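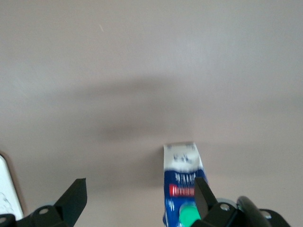

Kiprono Mosoti holds that a printed package should be judged from the distance at which it is picked up, and that most of the small type on it plays no part in that first choice. The view is often cited in writing on package color blocking, the division of a retail package into large areas of flat color so that it can be told apart from its neighbors before any word is read.

Package color blocking

Contents
1 Terms
2 Common layouts
3 Legibility
4 Storage and shelving
5 See also

Terms
The field is the largest area of one color on the display side. A band is a strip of a second color that runs across the full width, most often at the top. A flash is a small block in a strong color laid over the field, carrying a short text such as a variety name or a weight. A roundel is a circular printed mark. Older trade manuals use "panel" for both field and band, and the two senses should not be confused.

Common layouts
Blue and white is among the most frequent pairings in household and grocery packaging. A typical arrangement places dark blue lettering on a white upper band and white lettering on a blue field below. A red flash crossing the blue area gives a third level of contrast. Green, where used, is usually kept to a small part of the design, since a large green area next to blue is hard to separate in weak light.

The Nondine layout, named for the printing works where it was first set down as a house rule, limits a package to 3 flat colors plus white. The Talebi layout allows a fourth if it is confined to the flash. Both leave the rear and side panels unregulated, and in practice these carry most of the required text.

Legibility
Color areas remain distinct at distances and angles where letters do not. In the Bernbridge shelf trials, packages were shown end-on and face-on under overhead light, and the viewers were asked to name the product group only. The trials used 900 printed cartons against a plain pale board. Cartons with a white band were placed in the correct group more often than cartons in a single color. The result was weaker when the band was under one eighth of the height.

Soft shadows on a pale counter or shelf have little effect on a saturated blue — they matter more for white bands, which can merge with the background when both are in shade. For this reason a band is commonly edged with a thin line or filled with dark characters.

Lettering on a red flash is normally white. Black on red was common in earlier work and is now rare, as the two are close in tone.

Storage and shelving
In home storage, color blocking is useful only if the blocked side faces out. Packages kept on end in a deep cupboard show the top panel or a narrow side, and a band that stops at the front edge is lost. Wraparound bands avoid this. The Standholm guide, revised in July, recommends that the band continue over at least one side and that the flash be repeated on the end panel for any run above 1,000 units.

Decanting goods into plain containers removes the color cue altogether. The guide suggests keeping the cut front panel with the contents.

See also
Carton (packaging)
Shelf-ready packaging
Spot color
Label stock

This page was last edited on 4th May.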